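Can a machine tidy a desk yet?

Posted Tue 9 July

I have been keeping a list on the side of the fridge since June. It has every chore I did that week that I would hand over to a machine tomorrow if one could be had for the price of a used car. Laundry is on it, of course. So is wiping down the stove. The entry that keeps coming back, though, is the one I wrote as "put stuff away."

Putting stuff away sounds like the easy one. There's no water involved, no heat, and nothing has to come out clean. You pick a thing up, you put it where it goes, and you do that until the table is clear. A child of four can do a fair amount of it, given a bribe.

I have read a lot of product pages on this over the past few weeks. The Ferkex is a wheeled base with one arm, and it's listed at 2687 dollars without the charger. The Nelis has two arms and no price at all, just a form to fill in. Both pages show the machine lifting a mug off a bare counter. I don't own a bare counter. Most surfaces in my home have a layer of small things on them that came out of some drawer or box and never went back.

Small things are where it gets hard. A mug has a handle and a flat bottom and it looks like every other mug. Compare that with a craft knife, a roll of tape, a few loose pens, a phone on its charger. They're all different shapes, and half of them sit on top of each other or lean on something.
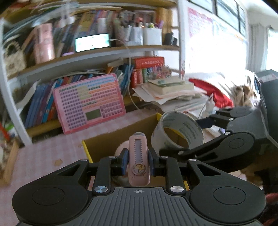 Tape is a good test, I think. A roll is wide and slick on the outside and hollow in the middle, so there are several ways to take hold of it and some of them are bad. If you pinch it too close to one edge, it swings. A person fixes that with the other fingers and doesn't notice doing it. With two jaws you have what you have, and the fix is to put the thing down and try again.

A knife has the opposite problem. It's narrow and easy to grip, but it matters which way up you're holding it and where the slider is. I would want any machine in my home to know the blade is in before it goes near a box that somebody else is going to reach into. None of the product pages mention this.

Then there's the question of where things go. I asked myself this about my own desk and didn't have a good answer. The scissors live in the cup unless the cup is full, and then they live next to it. The tape goes in the box, except in December. A machine would have to be told all of that, or watch me long enough to work it out, and I'm not sure I am consistent enough to learn from.

The best account I've found is a long write-up from a small outfit called Mornau. They ran a clearing-up task 129 times on one desk with two arms and published the whole log, including the failures. I read more of it than I meant to. Most of the misses were dull ones. The jaws closed a bit early, or the object went into the box and then tipped back out when the next one landed on it. They also say that the second arm helped less than they had hoped, mostly because the two kept waiting for each other to get out of the way.

Shop floors are ahead of us here, and I can see why. My last job was at a packing plant that bought an arm from Mahlangu to load cartons. It did the same carton in the same spot all shift and it was good at it. When we changed the carton size, it stood still for two days until someone came out to set it up again. At home the carton size changes every time you open a drawer.

So my answer for this summer is no, or not at a price I'd pay. I'm leaving "put stuff away" on the list and crossing off the vacuuming, which the little round one under the couch does well enough as long as I pick up the socks first. Next time I'll go through the laundry entry, and the folding machine I nearly ordered for 2197 dollars before I read the return policy.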